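Home | Forums | Simulation and Control | Unresolved | Log in

Arm halts beside the object and will not close the gripper

Posted by Lahcen Helmy, Sat 27 June

I am seeking advice on a recurring fault in our simulated kitchen, which we run under Gridov. The arm is instructed to pick up an item, approaches it, and then halts with a contact warning. The gripper does not close. Of 200 trials, 11 ended in this manner. The controller log records a force limit breach on each occasion, although the limit was set generously at 500.

We wish to resolve the matter before the same program is transferred to a physical arm in August. Views from the kitchen are attached.

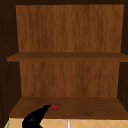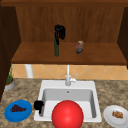
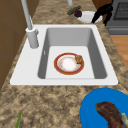
Simulated kitchen: tomato on the lower shelf (first), sink and wall shelf (second), plate in the basin (third).

Posted by Mohamedi

Please examine the collision shape of the shelf before you alter the force limit. In your first view the gripper overlaps the front edge of the board, and the tomato is a very small target. If the collision shape extends even slightly past the visible wood, the arm will register contact with the shelf and stop. Gridov can display collision shapes over the scene - the setting is in the debug menu.

I would also advise against raising the limit. A physical arm with a high limit will push on whatever it meets, and that is a hazard to anyone standing nearby.

Posted by Jolau

We had the same warning and reinstalled. It went away.

Posted by Grosness

I support the first reply. Kindly also post line 982 onwards of the controller log, where the contact pair is normally named. If the pair is gripper and shelf, the shape is at fault. If it is gripper and tomato, the approach speed should be reduced and the trials repeated.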